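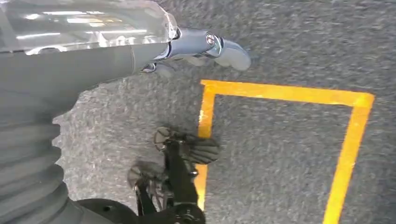

**Room Layout and Setup, Session 2: Floor marking on carpet**
Instructor: Catinca Surdu
Handout revised June 30, 2022

Tape on the floor is the cheapest way to test a layout before any furniture is bought or moved. Last session covered measuring. Today we go from the paper plan to the carpet.

## Terms

- **Baseline:** the first line you lay. Everything else is measured from it. Use the longest straight wall you can reach.
- **Outline:** the full footprint of one piece of furniture.
- **Corner mark:** two short strips meeting at a right angle. Enough for most items.
- **Clear zone:** floor that stays open, such as a door swing or a walkway.

## Choosing tape

Pick a color that stands out from the carpet. Yellow shows up well on most of the gray and blue carpets you'll meet in offices. Try a short strip in a corner first and leave it overnight. Some tapes pull fibers when they come up, and some leave glue behind — ask the building office which kinds they allow.

## Laying a line

1. Vacuum the strip of floor you plan to use.
2. Measure from the wall at both ends and put down a small tab at each point.
3. Stretch a string between the tabs.
4. Lay the tape along the string in one pull. Don't stretch it, or it will shrink back and lift at the ends.
5. Press it down with the side of your hand, working from the middle out.
6. Cut the end square. Torn ends fray and make the corner hard to read.

For a rectangle, check both diagonals before you press anything down hard. If they differ, one corner is off. Move that corner only.

## Worked case: the Rikdale reading room

The plan called for a walkway 900 mm wide between the shelves and the tables. Nelu Filip's group measured it from the baseboard and Maricica Stoica's group from the wall above it, so the two lines didn't meet. Agree on one starting surface and write it on the plan.

## For next time

Mark out one table and one clear zone in a room you use. Bring a sketch with all measurements and both diagonals. Bogdan Vlad has the spare tape measures; sign for them and bring them back.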